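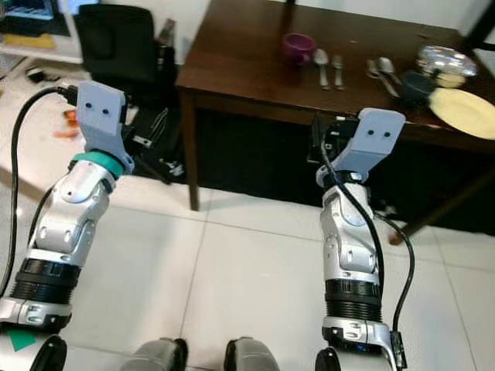 Moushumi Fakir wanted to know, after the last handout, whether you can score heavy cardstock without the fold cracking. Yes, mostly. Answer is grain, see part 2.

PAPER CRAFT 1 – HANDOUT 4
Folds, layers, adhesives

1. Weights
Card base: 80 to 110 lb cover. Lighter than that and it leans over once you add layers. Text weight is for liners and mats only. The Cumetti pads in the supply drawer are text weight, whatever the label makes you think.

2. Grain
Bend the sheet gently both ways, don't crease. Easier way = with the grain. Fold goes parallel to that. If you have to fold across (sometimes the pattern leaves no choice), score twice, shallow, then fold with the bump on the inside. Bone folder flat, not on its tip. Shiny streaks on dark stock come from rubbing too hard, put scrap paper over it first.

3. Mats and layers
Standard A2 card, 4 1/4 x 5 1/2 folded. First mat 1/8 smaller on each side, so 4 x 5 1/4. Second mat same again. Cut the biggest layer first. Woodgrain, linen and other textured papers – keep the direction the same on every layer or it looks like a mistake.

4. Adhesives
Tape runner for flat mats. Wet glue for small die cuts, thin line, stay in from the egde. Foam squares under the focal piece only. Golex glue grabs fast, so if you need to slide things around use the Kekton instead and wait.
Vellum shows everything. Hide the glue behind the sentiment.

5. Ink washes
Stamp outline in waterproof ink. Let it dry. Pick up color with a damp brush, start at the shadow side and pull toward the light. Rinse between colors, blot, go again. Water goes in something wide and heavy that won't tip, not a paper cup.

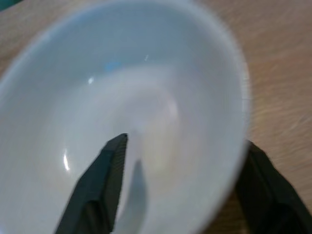

Fig. 2. White ceramic bowl, glazed inside.

Two thin washes beat one thick one. Paper pills if you keep scrubbing, stop and let it dry

6. For next time
Three cards, same base, different layering. One has to use a cross-grain fold. Bring the scraps too, we use them for the envelope liners. Begum stamp sets are shared, 18 of them, sign out on the sheet by the door and clean them before they go back.
Reading: packet, part on envelopes. Skip the wax seals for now.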